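Filed under: Short Fiction / Work

The Folding Room

The laundry at Vasach had eleven folders when I started and four by the time the second machine went in. I was one of the four. We were told in February that our jobs would be different now, and that we would be paid a little more for them.

What they wanted was our hands. Pladley, the company that built the folding machines, had done well with towels and pillowcases. Flat things, all the same size. It was the private laundry that stopped them, the bags people sent in from home with a nightgown and a sweater and a pair of pants turned halfway inside out. The machine would pick up a shirt and hold it there until somebody came over and took it away.

So they gave us the grips. You hold one in each hand and work with them in place of your fingers. They record what you do. They sent us home with them, too, because the people at Pladley said a folding table was too tidy and they needed beds and sofas and kitchen chairs. I was supposed to send in 42 folds a night.

The first week I was slow. I had folded for nineteen years and I couldn't get a sleeve to lie down. My daughter sat in the doorway and watched me drop the same T-shirt over and over. She asked if I was being punished. I said no, it was overtime.

By the third week I was quicker, and I started to notice what I did. I had never known that I smoothed a thing before I turned it. I had never known that I went for the left side first. The woman who checked our recordings wrote to me that I had a very consistent left side. I read that twice on the bus.

At work the rest of them talked about it less and less. One of the four quit and went to the cannery. She said she would rather gut fish than teach a machine to have her job. The other two said the job was going anyway, with or without them, and this way there was a check. I agreed with whoever was talking.

I did the black things last, at home. They were hard to see and the checkers sent them back more than anything else. I'd lay one out on the plush blanket, with the finished stacks up in the corner of the bed by the window, and go at it until the light went. 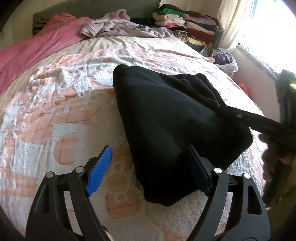

Fold 1,813

In the fall they brought us down to the floor to see the new one run. It had a bin of private laundry beside it, mixed, the way it came off the truck. The supervisor pressed the button and stood back with his arms crossed.

It took out a sweater. It laid it down and smoothed it, and then it went for the left side.

I looked at the other two but they were watching the sweater. It came out fine. A little loose at the collar, which is how I leave them so they don't crease. The machine put it on the stack and reached for the next one.

The supervisor asked us what we thought. One of the others said it was slow. He said it would get faster.

I went back upstairs and finished my shift. There was a bag of baby clothes waiting, too small for the grips, and I did those by hand.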